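Laltska Robotics Club – Sponge Shelf Project Gallery

Our club entered the Sudex challenge for the first time this year, in the household tasks division. Teams get two arms, a small shelf and a pile of kitchen sponges. The arms have to put the sponges away on the shelf, and after that no student is allowed to touch anything until the timer runs out.

We started in April and worked through lunch and after school until the rail, the arms and the wiring were all behaving. The pictures on this page come from the practice stage at the Wanigasekara campus, with a few notes on what we were working on. Parents have been asking what the project looks like up close, so we hope this helps.
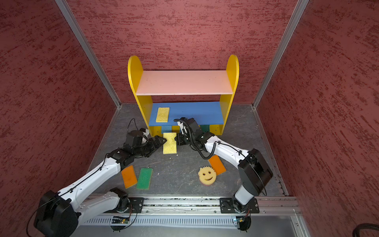 Sponges were not our first choice of practice object. We began with foam blocks we had cut ourselves, and they were too easy. A block keeps its shape and a sponge doesn't. If the grip is too firm it folds up and won't sit properly on a shelf, and if the grip is too light it slides out on the way there. We spent most of one month on grip settings alone.

The gripper speed was the other thing. Our first setting was 900 on the controller scale, and it threw sponges. We dropped it to 700 and left it there.

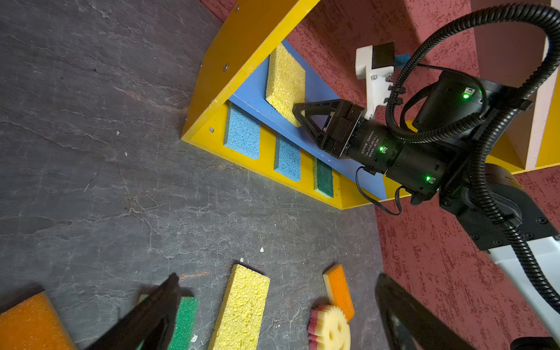

A yellow sponge upright against the blue back panel, with a gripper pressing from the side.

Each arm was looked after by its own pair of students. The two pairs wrote their own notes and didn't always use the same names for things, which caused some arguments – the upper shelf was called three different things at one point. We now have one sheet of names taped inside the cupboard door and everyone uses it.

We recorded 174 practice runs before the regional round. A run was only kept if both drivers agreed it was clean. The others went into a separate folder, and the Year 9s are going through those now to sort the mistakes by type.

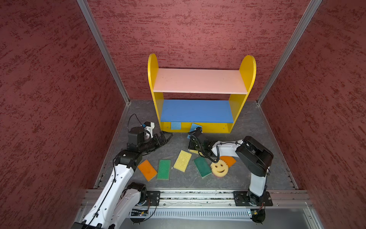

Coordination between the arms took longer to learn than driving either one of them. Early on, both pairs would go for the same sponge and the arms would bump wrists. We made a rule that the left arm takes the left half of the floor and the right arm takes the right half, with the middle decided by whoever calls it first. The gap under the blue shelf is the awkward spot. A light blue sponge tucked in there has to be reached from the front, and the side panels don't leave much room for a second gripper. The smiley-face sponge is everyone's favourite, but its ridged edge makes it harder to line up than the plain rectangles.

Scoring at Sudex is out of 100 and you need 70 to go through to the state round. Points come off for dropped sponges and for any contact between the arms. Our programmers wrote a small tool called Clomimthorpe that reads the log after each run and gives us an estimated score, so we can see where the points went before we reset. It still misses some drops. 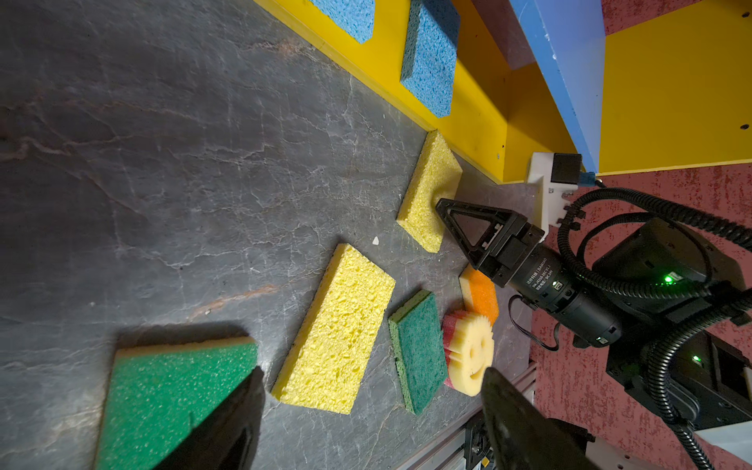 Clomimthorpe reader here, from the Wanigasekara parents' list: my daughter came home talking about wrist angles for a fortnight, and I finally understand what she meant. Will the club be taking new members next term, and do they need to know any coding before they start?

Yes to new members, and no coding needed. Come by the technology room at 3.30 pm and bring closed shoes. We have spare safety glasses. New students usually start on the driving side and try the programming later if they want to.

More pictures will go up after the next round of practice.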